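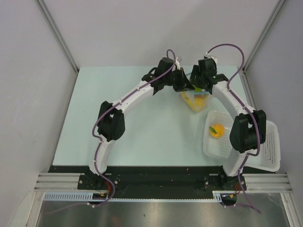
Last modified: Sunday, 16:40

Ticket 1277 -- Bag handling, produce sorting task
Cell: Benon 2
Opened by: Ivana Quezada
Status: open
Priority: normal

Summary
Customer (Gaete) wants to know if the two-arm cell can unpack groceries without someone standing by. Whole fruit into the mesh basket is fine. Fruit in clear plastic bags is not. The policy stalls once both grippers are near the bag opening.

Log
09:15 Reproduced with a yellow fruit in a clear bag. Both arms closed in at top centre of the table. Left gripper kept its target, right gripper kept asking for small corrections until the watchdog tripped at 3000 ms.

10:05 Checked the motor logs for both elbows. No faults, no overcurrent. Ruled out the purple cables as a source of drag by running the same path with no bag. Path completed.

11:30 Swapped to the Jilon weights. Stall is gone but the right arm lets go early. Not an improvement.

13:20 Went through the stored runs. 169 of them involve a bag, and most of those were paper. Clear film is poorly covered. I think the depth estimate on the plastic is the real fault, but I can't prove it from these logs.

14:45 Raised watchdog limit as a test, then put it back. It hides the stall and does nothing else.

Workaround
Take fruit out of bags by hand before the run. Gaete has been told this, and has pointed out that it is most of the chore.

Next
-- Record more runs with clear bags, mixed fruit.
-- Ask Bellard for softer finger pads.
-- Do not close this against the loose fruit results.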